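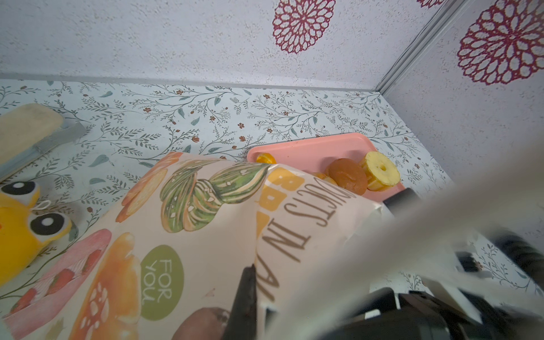
Curnonix Camera Service Notices, README

A table of 707 service notices for Curnonix compact cameras, covering lens covers that stick, battery doors that don't, and one strap that stained people's necks blue. Each row is one notice as it went out to dealers. Updated Jun 1, 2026.

Files
notices.csv - the notices, one per row
models.csv - model names, including the ones marketing changed twice
dropped.txt - 183 duplicates, kept out of spite

Columns
notice_id, model, part, symptom, remedy, sales_halted (yes/no). The remedy column is free text. "Contact your dealer" appears in 468 rows, in nine spellings.
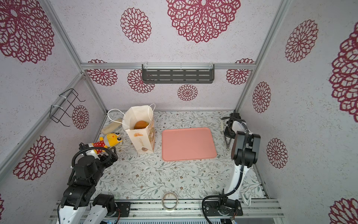
Focus complaints are the messiest group. Owners blame the lens, dealers blame the owner, and the notice usually blames "certain backgrounds" and leaves it there. We file a wall with fine beige speckles and dark crimson medallions under background = patterned, and the trailing leaves on the tabletop go in the same bin. Plain walls get background = plain. The Popescu models have no background value at all, so don't average over them.
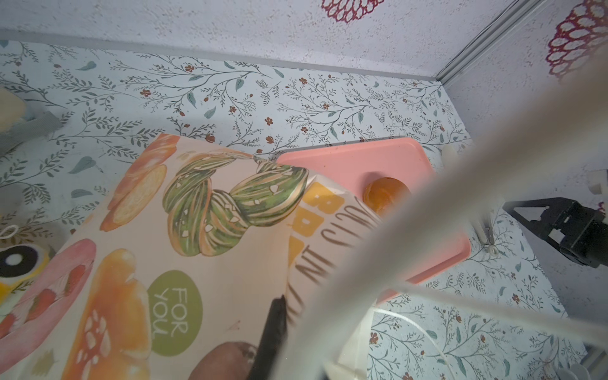 Maintained by: Unomwood Records Team

Known problems
Dates before November are missing for the Brokident reissues. Serial ranges overlap in places - the factory's doing, and we left them alone.

Corrections go to Robel Yilma, with the notice_id please. "The one about the flash" describes a lot of rows.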